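Vinholm Laundry Pickup – Frequently Asked Questions
Updated Aug 14, 2020

How do I schedule a pickup?
Call the shop or use the form on our home page. Orders placed before noon are picked up the same day.

Is there a minimum order?
Yes, 2 bags. A bag holds everyday clothes, towels and sheets.

Where do you pick up?
Vinholm and Jernitz. We plan to add Gavalas in November.

Do you sort by color?
We wash lights and darks apart. New red or dark blue items can bleed, so put them in a separate bag and mark it.

Can I choose the detergent?
You can ask for unscented. Anything else you need to supply yourself – tape your name to the bottle.

What happens if something is lost or damaged?
Tell us within 50 hours of delivery. We pay up to $100 per order.

Do you take dry cleaning?
No. Leather, silk and wool coats are also returned unwashed.

How do I pay?
By card or cash at the door. We do not take checks.

Where is the shop?
111 Clelletel Road, Vinholm. Parking is behind the building. 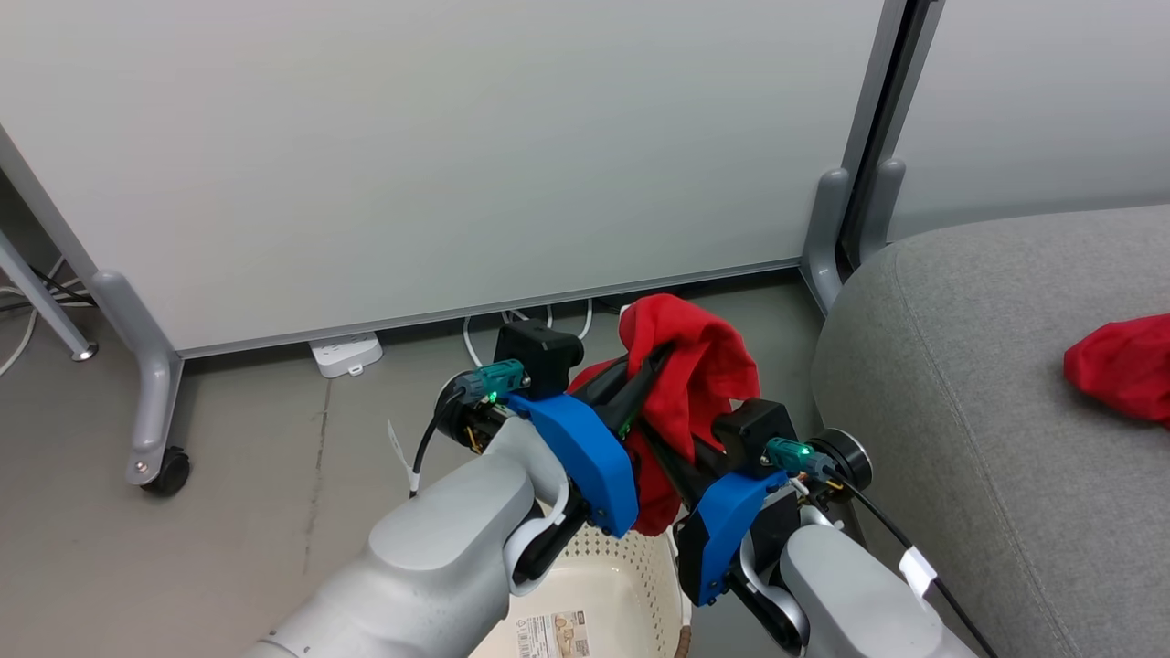
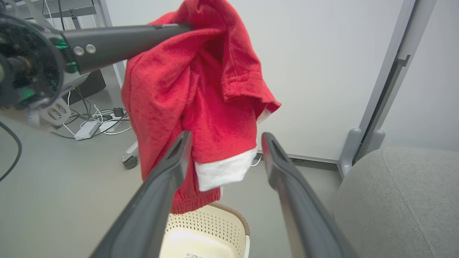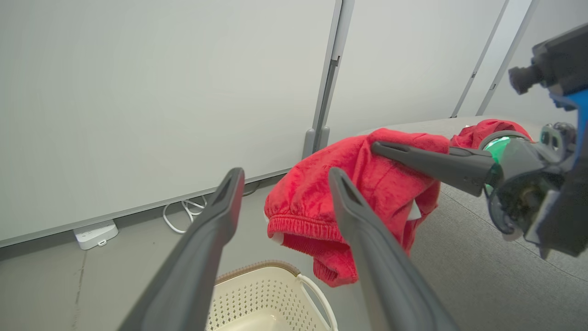
Red fabric, handled as a single item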